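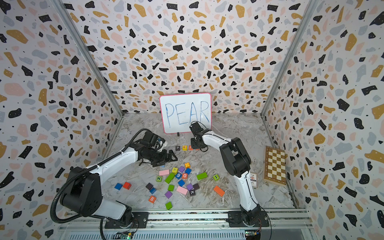
Gumede Two-Arm Tabletop Cell

Price: $2,660 for the enclosure, rail and electronics tray. Arms sold separately. Ships flat.

Hi, Keabetswe again. I run the equipment pages at Stellska, and the Gumede is the one I get the most email about, so I've rewritten this page from scratch (the old one still talked about the first rail, sorry to everybody who ordered screws off it in August). I've been living with one of these cells long enough to have opinions, and you're getting them along with the specs.

What you get

One aluminum rail with slotted profiles, both arm bases mount straight to it
Two corner posts
Three wall panels, terrazzo print (plain gray also available, same price, nobody's taste but yours)
Marble-look floor panel
Tray parts and standoffs for the circuit boards
Bag of screws, T-nuts and two hex keys

What you don't get: arms, cameras, power supplies, blocks. We do stock block sets and the little pink-edged whiteboards if you want the same spelling setup we use, just add a note to your order.

Sizes

Floor, usable width: 591 mm
Floor, usable depth: 455 mm
Wall height: 434 mm

Putting it together

Rail first. Please, rail first! I did the walls first on mine because they were on top in the box, and then I was threading T-nuts with my wrist folded around a post. Lay the rail on the table you're going to keep it on, slide all your T-nuts in before the end caps go on, and leave everything finger-tight.

Then the bases. Set them as far apart as the rail lets you and bring them in later if you need the overlap. My left and right arms can both get to the middle of the floor, and that's great for sorting and handing things over, but it also means they can reach each other. Jacobus Mthembu, who designed the rail, likes them closer together than I do. We've agreed to disagree and the slots let you do either.

Posts and walls go on last. The side walls angle in toward the back, so don't go hunting for a square corner, there isn't one. Tighten the posts a bit at a time, left, right, left again, or the back panel bows.

Cables

This is where most of the support mail comes from. The black corrugated conduit on the arm needs a big lazy loop. Bigger than looks tidy. If you pull it snug along the upper segment it'll be fine at home position and then tug at the wrist the first time the arm stretches out to the far corner. I move the arm by hand (power off) to all the corners of the floor and watch the loop before I put a single tie on it.

The thin wires near the gripper are the other one. Leave them slack enough to let the wrist turn both ways, and keep them above the fingertips. I had one drop down between the fingers and spent an evening blaming the motor.

Setting up the floor for a spelling run

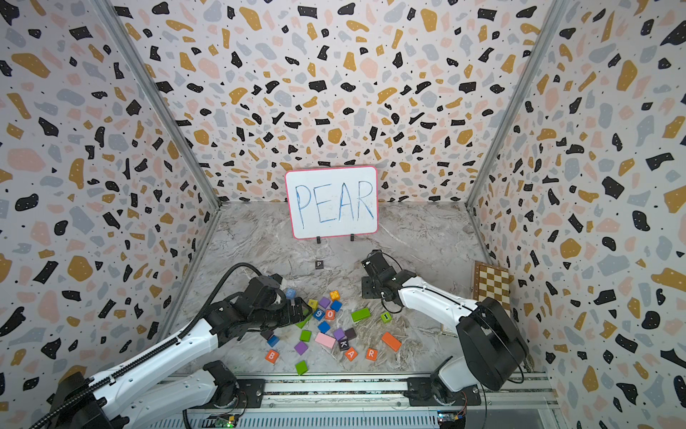
Blocks out, PEAR on the board, and the P tile by itself in front of it.

We use a spelling job as our check after any repair. Word on the whiteboard, pile of blocks in the middle, and the arms have to pick out the letters and put them in a row under the board. I like it because it makes the arms do everything: reach long, reach short, pick from a heap, set down neatly. Short words are plenty. Use mixed blocks, some long bricks in with the cubes, and don't arrange them nicely. A tidy grid will pass an arm that can't cope with a heap.

Keep the strip in front of the board clear before you start, and stand your board on its clips up against the back wall. I draw the word big. My handwriting is terrible and it has never been a problem for me, but thin marker strokes have been.

Anything you want to park in the cell (we keep a chessboard in ours) can lean on the right wall, provided you've checked the right elbow's swing with it there.

Looking after it

Floor: dry cloth before every session. Grit under a cube makes it rock when the gripper closes and then you get a bad pick that looks like a calibration problem.

Base screws: check weekly if you run it daily. They do creep. A dab of paint pen across each screw head and onto the bracket saves you getting the key out.

Gripper fingers: wipe with a barely damp cloth, let them dry, close them empty and look at the gap. Should be even top to bottom. If it's wider at the tips, back off the finger screws, close the gripper on a cube, retighten.

Circuit boards: they sit low by the rail, in easy reach, so it's easy to brush the wires with a sleeve. If an arm drops out, reseat the connector at the board before you do anything else. Power off for that too.

Wrist camera: after you've had it off for any reason, redo your camera calibration. Yes, even if it went back in the same holes.

Spares

Post and bracket kit, single wall panels, floor panel and end caps are all on the Rovunex spares page. Palesa Rampersad packs those orders and can match a panel to an older print if you send her a picture of yours. Conduit is sold by length, up to two meters in one piece.

Lead time is on the order form. Page updated Oct 1, 2025.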